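4 February 2023

Snow again in Meltham, and the radiator in my room makes a noise like a small dog. I stayed in until noon and wrote in my notebook, and now I write here, so I practice my English also on a free day.

I am still thinking about the visit to Riis. We were nine people from the packing floor at Fullix, and the company paid for the bus. The question for the afternoon was simple to say: can a machine do the work that we do at tables, or the work that we do at home after? I went there with an opinion, and I came home with half of it.

My opinion was from Trukport. I worked there for two years before Fullix, and we had a big automatic line for parcels. It moved 4000 parcels in one shift and it never had a sore back. But when one parcel was soft, or had a loose strap, the line stopped and a person came with a stick. I was often this person. So I believed that machines are good with what is always the same, and bad with everything else, and a home is all everything else.

At Riis they do not have a line. They have tables, baskets and a humanoid robot with two arms and hands with fingers, and they give it the small chores. Put this in the basket. Take it out. Move the basket. It sounds like nothing. I do such things maybe 900 times in a day, and I do not remember even one of them in the evening. To see a machine try it was strange for me, because I began to see my own hands.

For example, I never thought about how I look for the basket. I do not look. I know where it is, a little to the left, and my hand goes there while my eyes are already on the next thing. The engineer told us that the robot must find the basket again and again, and must decide where the rim is, so it does not hit it with the fingers. She said a basket with small holes in the walls is harder than a basket with plain walls. I asked why, and she explained it, but I understood only the half of the words. Something about light. 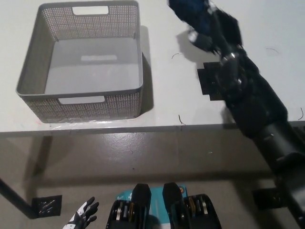
The speed was the thing we talked about most on the bus. One of my colleagues said that his mother is faster, and she is eighty and has a bad hip. Everybody laughed. I laughed too, but later I thought it is not a fair comparison. His mother has folded towels for sixty years. Also she gets tired, and then the towels wait until the next day. If a machine is slow but works in the night when I sleep, do I care that it is slow? I think I would not care. I would care if it broke my cups.

The price I would care about very much. They did not want to tell us the price of the robot. They only said that one replacement part for the hand costs 1359 dollars, and this is more than I pay for my room in a month. For this money I can wash my own cups for a long time.

I asked the engineer what it can do today without help from a person. I liked her answer, because she did not try to sell me something. She said that with a basket and a thing it already knows, on a clear table, it can do it most of the time. With a thing it does not know, sometimes. A kitchen with a child and a cat, no. She said they repeat one small task 130 times before they write down if it is good or bad. I wrote down the number because it surprised me. When I started at Fullix, they showed me my task twice and then they went for coffee.

We will have a meeting in May about new machines on the packing floor. I do not know yet if it will be this kind or the kind with a belt. I hope they ask us first which part of the work we want to give away. I would give the lifting, and the taping of the large boxes, which is bad for my wrist. I would keep the checking. I like the checking — it is the only part where I have to think, and I am good at it.

At home I would give away everything except the cooking. The bed sheets first. I fight with the fitted sheet every second week, and I lose.

In the afternoon I put away the laundry, and I tried to do it slowly, one piece at a time, and to notice what my fingers do. It took nearly one hour. With socks, I saw that I find the pair by touch before I see it. I would like to tell this to the engineer, maybe she can use it. I have her e-mail on the visitor paper, but the paper is in my other coat, and my other coat is in my locker at work.

Soup for dinner, with the last of the leeks. Must buy salt for the front steps.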